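Vestamel tabletop set — README

Rules for recording. Read before you touch the table. Questions go to Keith Katene.

Contents
264 episodes, 4 operators. Chest camera view. Raw logs in the Totirance folder, same numbering.

Table rules
- Cloth flat, screen behind it, nothing hung on the screen.
- Wide gaps between items. Tall stuff toward the back — cups, can, box.
- Box on its side, open end facing the operator.
- Balls kept apart from eachother.
- Leave the front of the cloth clear at the start.

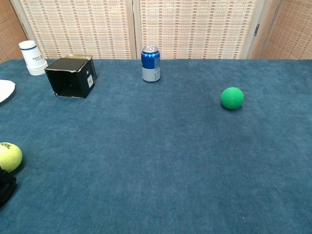 Stopping rules
- Stop at 40 seconds, done or not. Mark it "timeout", dont delete it.
- Anyone can call stop. Arm power off before hands go over the cloth.
- Swap operators after 20 episodes.

Known gaps
Episodes from May have no force data. Ilcombe naming is the old one — use Gu names in new files.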